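# Left Finger

I'd already taken the left finger off Three twice by the time Marjan texted to ask whether I was bringing lunch or just bringing my tools. Both, I said, which was a lie, I had the tools and a bottle of grape juice from the machine by the elevator.

Three was a hand gripper. You hold it, you squeeze, the fingers close, and everything it does gets written down so that later an arm bolted to a bench at Zusuvent can try the same thing. We had a whole drawer of them and I looked after the drawer. One and Two were angels. Three had a drift. You'd squeeze it shut on nothing and the two fingers met beautifully, and then you'd squeeze it shut on something and the left one arrived late, just a hair, like a person coming into a meeting with their coat still on. If you were picking up a sponge, who cares. If you were picking up something round it rolled the thing a little toward the right before it had hold of it, and the arm learned that rolling was part of the job!

So there we were on the patio, Marjan Shirazi and me, because the bench room was full of people from Cunport getting the tour and I can't think with a tour behind me. It was noon and the sky was flat white through the trees. She'd claimed the round glass table and we'd covered it in laptops within a minute (stickers all over them, we're those people), and I put the bottle down and ran the fingers out as wide as they'd go.

I had new screws in the left plate. I had a new strip on the inside of the left finger, the dark gray stuff, cut with a razor blade and pressed down with my thumb while I counted under my breath. I was feeling pretty good about it.
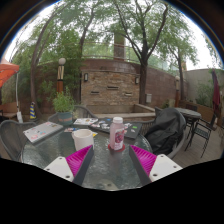 Omid thinks you should leave the screws alone, and he'd sent me a message about it that morning that went on for two screens. The screws were fine, according to him, the screws had been fine since the day he put them in, and what I had was a tired rib. He'd seen it on the old Cellex hands. One rib in the finger goes soft before the others, you can't see it, and the whole finger folds a bit early and lands a bit late.

I read this out loud to Marjan and she said, "Is he right?"

"He's not even here," I said.

"That wasn't what I asked."

Omid Mohammadi had built Three before he moved over to Cunport, and he still talked about it the way people talk about a car they sold to a cousin. How's the hinge. Are you greasing the hinge. I was greasing the hinge! I had a toothpick and a little pot of grease and a page in my notebook with the dates on it. What I didn't have was a new set of ribs, because ribs came from Rashti, the print shop across the river, and Rashti had a queue.

Okay, so. Test one. You don't grab fast when you're checking a drift, you close until one side touches and then you stop and look at the gap on the other side. I did it at the middle of the label. The right side touched. There was a gap on the left. I said a word.

Marjan pulled her chair in. "Back off the lower screw."

"I just did up the lower screw."

"I know, I watched you, you leaned on it."

I had leaned on it. When you crank that inner one down too far the plate tips, and the tip of the finger swings out, and I know this, I've told new hires this. I backed it off a quarter turn, then the top one, then did them up again in a circle the way you do a wheel, a bit each time, and I wiped the strips with a lens cloth and tried again. Closed. Stopped. Looked. There was still something there, but you'd have needed to be in love with it to call it a gap.

So I squeezed the rest of the way and lifted.
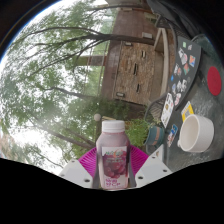 I kept my elbow tucked in and rolled my wrist over, slowly, because a drift that's been hiding will usually come out when you turn the load on its side and let the weight sit on one finger. Marjan had her head down next to mine. Neither of us was breathing much. I went over one way and held it, then came back upright and went over the other way.

"Well?" she said.

"It's not sliding."

"Then why do you sound like that?"

I sounded like that because I could feel a tick. Nothing you'd see. A tiny click in the handle when the weight came across, the kind of thing you get from a bike pedal the week before the pedal falls off. I did it again and there it was. I handed Three over to her and she did it, and she closed her eyes to do it, and then she nodded and gave it back.

"Rib," she said.

"Don't."

"I'm just saying what I feel in the handle."

I took the finger off for the third time that day. I laid it on the lens cloth and went along it with my thumbnail, pressing each rib and letting it spring back. Press, spring. Press, spring. You have to go slow, they all feel the same when you go fast, they feel like a comb. And then one of them just didn't push back. It went where I put it and it came home when it felt like it. At the root, where it joins the spine, there was a little white stress line I had looked straight past both times, because I'd been so busy with my beautiful new screws.

I sat there and said nothing for a bit.

"Log says 872 closes since the last set," Marjan said, reading from my notebook, which she had picked up without asking. "What's it supposed to go to?"

"The last pair went 1,089."

"So it went early."

"It went early because somebody left it clamped in the drawer over the holidays." That was me. I'd found it in January with its fingers shut on a roll of tape, and I'd opened it up and put it away properly and not written it down. There's a column for that kind of thing and I'd left it blank.

Marjan got a pen out of her bag and turned the notebook around to face me, and I wrote it in. Stored clamped. I put my initials. It looked worse written down than it had in my head.

Then I borrowed a finger off Two. I'd sworn I wouldn't, you end up with a drawer full of half-hands if you let yourself do that, but I wanted to know. Plate on, screws in, round in a circle, not leaning on anything. New strip, because the old one had picked up grease from my thumb. I set the bottle back where I wanted it and opened and closed Three on the air to let everything settle.
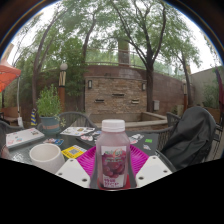 *Grape bottle and white cup, out on the patio.*

No tick. I closed to first touch and both sides touched, and I picked the bottle up and tipped it over and back and there wasn't a thing in the handle but my own pulse. Marjan had a go and made it take a lap around her head, which is not a test we have a form for.

"You have to tell him," she said.

I typed it standing up. *It was the rib, low down on the left. Screws were fine.* I looked at it and added *hinge is greased*, and sent it before I could make it any friendlier.

He wrote back before I'd got the toolbox shut. He wanted to know which rib, counting from the tip, and whether I could keep the bad finger for him and not throw it out. I wrapped it in the lens cloth. Then I called Rashti and asked for two sets, and the guy said end of the week, maybe, and I went in to put a tag on Two that said LEFT FINGER OUT ON LOAN, DO NOT USE, with my initials on that as well.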